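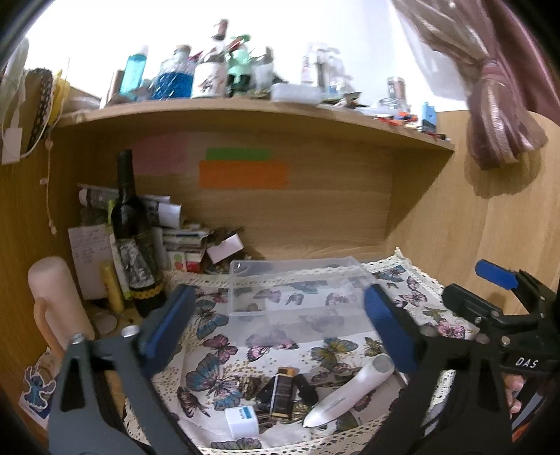

Is a clear plastic desk box worth buying when a cardboard one costs nothing? For small things you use every day, I think it is, mainly for the time you save looking for them.

I have been using the Cladora clear storage box since September, and this review covers the box and the cloth I keep under it, a butterfly print with a lace edge from Danton. I bought them separately, but most of the questions I get are about the two together, so I have put them in one place.

The box first. It is a plain rectangle, see-through on all sides, with a small square compartment in one corner. I use the compartment for drawing pins and the spare fuse for the desk lamp. The rest holds pens, a glue stick, a tape measure, stamps and whatever post is waiting for an answer. It will take a small envelope lying flat. It won't take a sheet of A4 unless you fold it, and the listing could be clearer on that.

The plastic is stiff enough that the sides don't bow when I lift the box full. It does mark. After a few weeks there were fine scratches on the base where scissors had been dropped in, and they show up more under the lamp than in daylight. I stopped keeping the scissors in it. Cleaning is warm water, a drop of washing-up liquid and a soft cloth. Kitchen roll leaves lint on it, and the static then pulls in more.

My main complaint is the corners inside the compartment. They are tight, and dust and pencil shavings collect where a finger won't reach. A cotton bud does the job but it is a nuisance. A slightly rounder corner would fix it.

I tried the Kerel tray for a fortnight before this one. It was cheaper and lower, and things slid over the edge whenever I pulled it towards me. The Iyengar organiser went the other way, with 11 sections, most of them too narrow for anything except pencils. If you have a great many small parts to sort, you may prefer it. I wanted one open space and one small one, and the Cladora is the only one of the three that has that.

Now the cloth. My desk is a nook with a shelf above and a wooden panel down the side, all in pale wood, and it looked bare. The Danton cloth is white with butterflies in blue, pink, teal, olive and mauve, and small gold-brown dots scattered between them. The edging is a cream openwork lace. It is a busy pattern. Seen through a clear box it is busier still, and for the first few days I kept losing a pink rubber among the wings. I got used to it, but someone who wants a calm surface should choose a plain cloth.

It has been washed four times at 30 degrees and the colours look the same to me. The lace needs pulling straight while it is damp or it dries with a ripple. I iron the middle on a cool setting and leave the edge alone. There is one loose thread near a corner, which I have tied off.

The box does slide on it a little. On bare wood it stayed where it was put. With the cloth underneath, cloth and box can both creep forward over a day if you lean on the desk as I do. Four dabs of reusable putty under the cloth have cured that — you can't see them, and they peel off before washing.

Writing on the cloth is poor. The lace is the worst part, but even the flat area is soft enough for a biro to go through thin paper. I keep a clipboard on the shelf for that. A mug is fine in the middle and unsteady on the lace.

As for whether other buyers agree, the Cladora had 2,367 ratings on the shop page when I ordered, and the low ones I read were nearly all about boxes arriving cracked. Mine was well wrapped and came whole. I would check it before throwing the packaging away, as the returns form asks for a photo of the outer carton.

For: easy to see into, easy to wash, a sensible size for a shallow desk.
Against: scratches early, fiddly compartment, not wide enough for A4.

I would buy the box again, and I may get a second for the bathroom cabinet. The cloth I would buy for a dressing table or a shelf before I bought it for a desk that gets written on. It is staying on mine for now, with the clipboard.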